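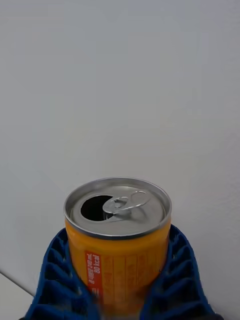 Does the gripper hold its grip through a protective stop?
It holds during the stop itself, but with version 4 of the Toluvik controller it opens when the stop is reset, and whatever is in the fingers falls.

From: Lionel Vasseur
To: cell-users
Subject: Re: Gripper opens on reset after protective stop

Gaëtan Lefèvre wrote:

> We had three drops on the Ryu cell at Trurkness in one morning, all
> of them just after a reset. The arm stops, the operator clears the
> light curtain, presses reset, and the fingers open before the arm
> has moved at all. The last one was an opened can held above the
> bench and the contents went into the cable tray.
>
> I have swapped the fingers for the spare pair and lowered the speed
> from 80 per cent to 60. No change. The log shows no open command
> from our program. Is this a worn drive, or is something else
> sending it?
>
> Gaëtan

Gaëtan,

I don't think it is the drive. I have had the same fault here and can now bring it on at will, so please put the original fingers back and leave the spare pair in the drawer. Speed does not come into it either.

What happens

When the stop is triggered, the arm controller drops the enable line to the gripper. The gripper goes into hold and keeps its last position with the motor brake on. So far this is as the manual says. On reset the enable line comes back, and the gripper runs its start-up check before it reads any setpoint. In version 4 that check includes a short move towards open, to find the end of travel. Version 3 skipped it if the fingers were already closed on something.

Your program sends nothing, which is why the log is clean. The move is made inside the gripper and is only written to its own event list. Look for "ref move" with a time stamp just after the reset.

With these soft fingers you may see a second effect. They give a little on a round part, so the position reading is further closed than on a rigid block of the same width. I first took the difference for a bad reference. It is normal and can be ignored here.

How to bring it on safely

Use an empty plastic cup for this. A filled or opened can adds nothing to the test and makes a mess of the bench. Close on the cup, keep it low over the table, trip the light curtain, wait for the brake to click, then reset. I ran it 18 times on version 4 and the fingers opened on every run. With version 3 loaded on the same gripper I could not get it to open at all.

Keep hands outside the curtain until the ref move has finished. The reset lamp goes out before the fingers stop moving, and I would treat that as a fault in its own right.

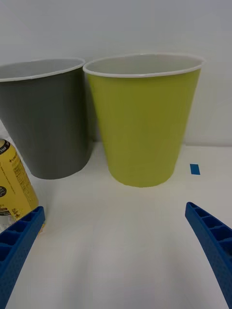 What to change

There are two ways round it until Toluvik issue a fix.

1. Go back to version 3. Save the gripper settings first, as loading the older version clears the force table. Power off fully afterwards - a warm restart leaves the old check in place.

2. Stay on version 4 and wire the gripper enable to the permanent supply, so that the stop no longer drops it. The gripper then never restarts and never makes the move. This changes the safety circuit, so it needs a new risk assessment and a signature from whoever is responsible for the cell. I have not done it and would not do it on a shared cell.

I have taken the first. The Valta arm software works with either version and needs no change.

Reporting

I have sent Toluvik the event list and the steps above. They have confirmed receipt and nothing more. If you can pull the event list from your gripper before you load anything, please send it to me directly, as the attachment limit on the list will strip it. Loading either version wipes the events.

One more thing on the cable tray. Check the connector under the bench before you power up again, in particular the seal on the force sensor plug. A damp plug there gives a slow drift that looks like a calibration error.

Has anyone else on the list got version 4 with rigid fingers? I would like to know whether it opens as far.

Lionel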